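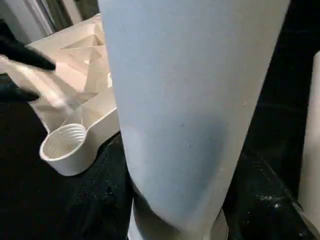 Entretien et rangement des gobelets et récipients à surface mate

Fiche pratique du service Économie domestique, Maison de quartier Mamance
Mise à jour : 21/7/21

Les récipients à finition mate demandent un entretien un peu différent de celui des pièces émaillées brillantes ou du verre. Leur surface retient davantage les traces de doigts, les dépôts de calcaire et les petites marques sombres laissées par le frottement des couverts. Les recommandations ci-après s'adressent aux usagers de la cuisine partagée ainsi qu'aux particuliers souhaitant les appliquer à domicile.

Lavage courant

Il convient de laver les récipients à la main, à l'eau tiède, avec un liquide vaisselle doux et une éponge non abrasive. Le côté vert des éponges usuelles est à proscrire : il lustre la surface par endroits et produit des zones brillantes que l'on ne peut plus reprendre. Le passage au lave-vaisselle n'est admis que si le fabricant l'indique expressément sous la pièce ou sur la notice.

La base mérite une attention particulière. Lorsque le récipient comporte un pied ou un anneau, les résidus se logent dans le joint entre celui-ci et le corps. Une brosse souple à manche court, passée sur tout le pourtour, suffit dans la plupart des cas.

Petites taches et points sombres

Avant toute intervention, on vérifiera à la lumière du jour s'il s'agit d'un dépôt ou d'un défaut de la matière. Un dépôt accroche légèrement sous l'ongle ; un défaut de finition ne se sent généralement pas et doit être laissé en l'état.

Pour un dépôt, préparer une pâte avec 2 cuillerées de bicarbonate et un peu d'eau, appliquer au doigt, laisser agir 4 minutes, puis rincer sans frotter. L'opération peut être renouvelée une fois. Le vinaigre blanc, dilué, est réservé au calcaire ; il ne doit pas être utilisé sur les pièces peintes.

Séchage

Essuyer avec un torchon de coton non pelucheux, de haut en bas. Les pièces évasées, plus étroites à la base qu'à l'ouverture, seront posées à l'envers sur une grille et non à plat sur un torchon, où l'humidité reste enfermée.

Rangement

Les gobelets de forme conique s'emboîtent aisément, mais se coincent tout aussi aisément. L'empilement est limité à 4 pièces, avec une feuille de papier absorbant entre chacune. En cas de blocage, remplir la pièce intérieure d'eau froide, plonger la pièce extérieure dans l'eau tiède et attendre avant de tirer. Ne jamais faire levier avec une lame.

Les tiroirs et étagères gagnent à être divisés par des casiers rigides, de préférence dans une teinte claire qui laisse voir la poussière. Le casier doit être un peu plus large que l'ouverture du récipient, afin que celui-ci puisse être saisi sans heurter les parois. Les rayonnages de la réserve Holladum, d'une profondeur utile de 32 cm, reçoivent les grands modèles au fond et les petits devant.

Un contrôle de l'ensemble des pièces a lieu chaque année en octobre. Les récipients ébréchés ou fendus sont à déposer dans le bac prévu à cet effet, à l'entrée de la réserve.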